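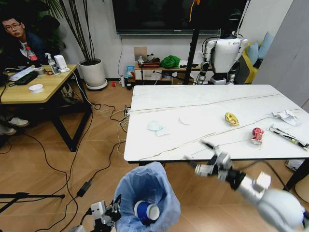 Notebook, September. Table clearing, Dendstead room.

Start 14:30. Purpose: settle a fixed order for clearing the marble-look table into the small bin, so that entries from different people can be compared. Bin stays on the floor beside the table, pale blue liner, edges folded over the rim.

Light and flat items (mask, tissue, paper) give the most trouble. They lie close to the surface and have no edge to take hold of. Crumple before placing. The red can and the paper cup are easy to pick up but roll if knocked, so approach from the side facing the middle of the table. Snack wrapper: no special handling.

Liner: Fonlow, 30 litre. Oversized for this bin. The Dundex ones fitted better but the roll is finished. Reorder under Amissah, shelf 9.
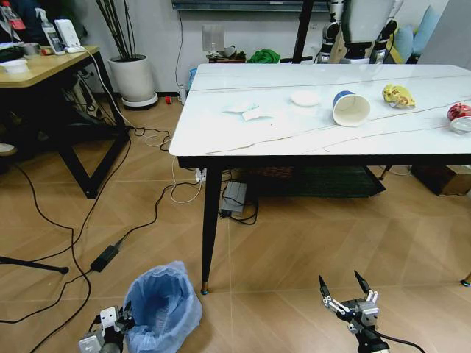
Does the round white piece go in the bin with the rest?
Treat it as rubbish and bin it last, after the cup and the can.

Floor: power strip and cords under the table to be taped along the back wall before the next session. Cardboard box can stay where it is, clear of the front leg.

Wipe the top with a barely damp cloth once clear. Veining hides crumbs, so check at a low angle from the short end.

Open: lid or no lid on the bin. Try without for 17 runs, then decide. Sheet 61 has the old layout, do not use.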